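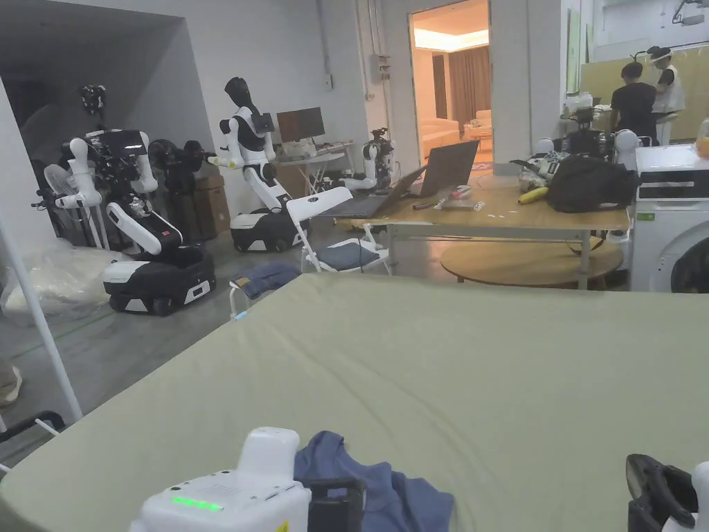

Members of the Trallden evening group spent Thursday at the Drasum workshop, where Forsberg had opened its household robotics room to visitors for the afternoon. The work on show was folding clothes. It was done on a large bed with a pale green sheet over it, using a pair of hand-held grippers, and a blue garment lay crumpled there beside a white gripper. A white humanoid on a wheeled base stood further back, along with a two-armed machine. Neither was part of the talk, though both drew questions.

Forsberg calls the project Fametach. It has 909 folding runs on record so far and wants 2156 before the next stage begins. A run is one garment, start to finish, and a spoiled one is not counted.
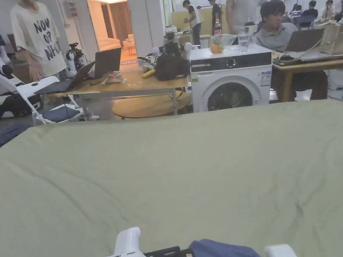 Issue 20

The room is laid out partly as a home, with a washing machine and a table to walk round, and people carry on with their desk work while the folding is going on. Visitors were asked to keep behind the table during a run and could talk as much as they liked.

Cloth is harder to handle than boxes or bottles, we were told, as it never lies the same way twice. Most of the trouble comes at the start, in finding two good places to take hold. 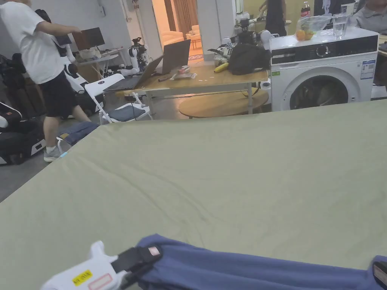
Once both ends are held, the cloth can be pulled straight and laid down, and the rest goes fairly quickly. Sleeves are still slow. Four of our members had a turn with the grippers and found them heavier than expected.

Drasum will open the room again in August. Places are limited, so please put your name on the list at the next meeting.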